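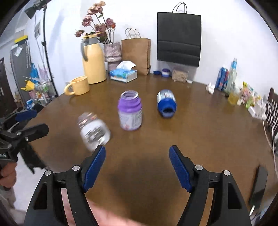 Posted in Student Robotics Projects
2023-11-07

Our gripper data keeps coming out messy on tipped-over jars, what would you change?

Hi all! I'm in a student club called Restlow and we're teaching an arm to tidy up a table. We record everything by hand with two hand-held grippers, then train on the recordings. We started in September and I'm hooked, it's the most fun I've had in a class project!

Our task is "stand the container up, then put its lid on." Bottles standing up are going great. Anything on its side is a coin flip. The policy goes for the middle of the jar and shoves it across the table (or it just hovers there, thinking about life). We have 4 people recording and everyone does it a bit differently. Do we need more demos, or better ones?

Zutance

Better ones first! We had this same problem in our club last year. Get your four people in a room and agree on one way to do it. Ours was: left gripper holds the base still, right gripper takes the neck and lifts. Then slow down. Fast wrist turns blur the picture, and the model has a hard time learning from blur.
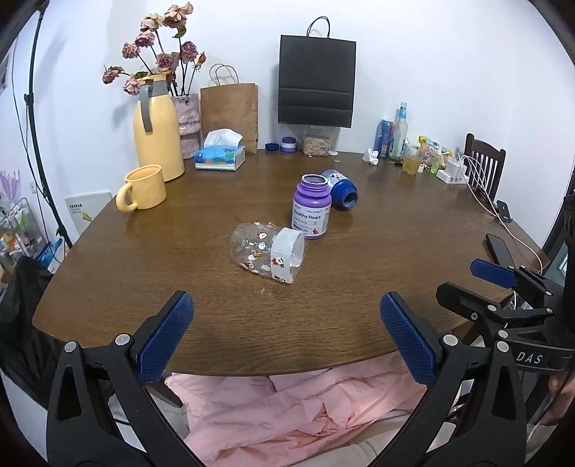
Also open the fingers all the way and pause for a beat before you close them. You'd be amazed how much cleaner the approach gets. We threw out 2 weeks of recordings, which hurt, but the next batch trained so much better.

One more thing, change which way the open end points between takes. If it always faces the same way, the arm will only ever learn that one.

Gereo

just get more data

Entili

I'd split the task. Standing the jar up and putting the lid on are different skills, and if the first one goes wrong the second never gets a fair try. Train the first part alone, test it from 7 starting positions, write down where it fails, and record extra demos for those spots only.

And keep the clutter on the table! It's tempting to clear everything off, but then a mug shows up on demo day and the arm gets lost. Please post again when it's working, I want to see it.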